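Gellthorpe Play Library
Progress report to the Ullow Fund, second period
Saturday, May 13, 2023

Packing and bags

You asked us to say plainly whether the change to paper bags is doing what we told you it would. Our answer is that we are not yet convinced. The bid said paper carriers would be cheaper to replace than the cloth sacks, easier to store and good enough for a loan of four weeks. The first two claims look safe. The third is the one we would not sign today.

We bought 300 carriers from Prurketti in April, all the same size, brown, with handles. Flat, they take up one shelf. Open, they are less obliging. A bag that has been out once comes back soft along the top edge and tends to lie down when it is being filled, so the packer needs one hand for the bag and one for the toys. The cloth sacks had the same fault, to be fair, and we did not mention it in the bid because we had stopped noticing it.

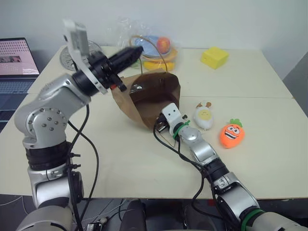

The play food sets are the hardest to judge. They go out in a clear plastic bag inside the carrier, which keeps the small pieces together and lets a family check the contents at the desk. It also means we are still using plastic, and we would rather say so here than have it found later. Palamarchuk have offered us a drawstring net as a replacement. We have seen one sample and were not impressed - the mesh was wide enough to lose a spoon through.

The kitchen sets have a different problem. Flat metal pieces go in well enough, but they slide to one side and the carrier leans. Putting them in first, flat against the long side, seems to help. We would like to see that tried over a full loan period before calling it a method. 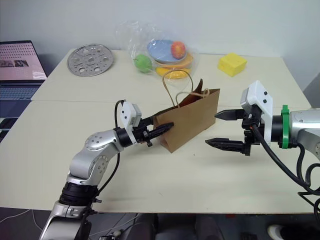

Paper carrier with twisted handles on the packing table, Gellthorpe.

Spending

The bags and labels came in under the 500 pounds set aside. We do not count this as a saving. If a carrier only lasts two loans, the difference will be gone by the autumn and we will be back to ask about it.

What we propose

We will hold off the second order from Prurketti until the returns sheet has a column for the state of the bag, which it should have had from the start. The cloth sacks stay in the cupboard for now. The net goes back to Palamarchuk with a note about the mesh.

We ask the Fund to leave the packing budget as it is until our next report.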